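Cold Drinks Are Back in the Gredano Lobby!

The drinks fridge is stocked again, and it looks wonderful. After a summer of walking to Skostberg for anything fizzy (2000 steps there and back, according to my phone), we have a proper choice right downstairs, with cans and bottles on the shelves and each kind in its own lane. Water is on the top shelf, next to the Coca-Cola. Cans are 99 cents all through November, and you pay at the Tzanetos counter as before.

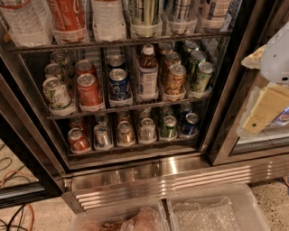

One reader on the second floor wrote in to ask if we could please keep more plain water in stock, as it was always the first thing to sell out last time. Good point, and passed along! The order for Friday has two extra cases of it.

A small favor: take your can from the front of the lane and leave the ones behind it in line, so the next person can see what's left. And do try something new! I've had the same cola every afternoon for years and am finally branching out. Requests go on the sheet by the Drernomix mailboxes, and any flavor is fair game.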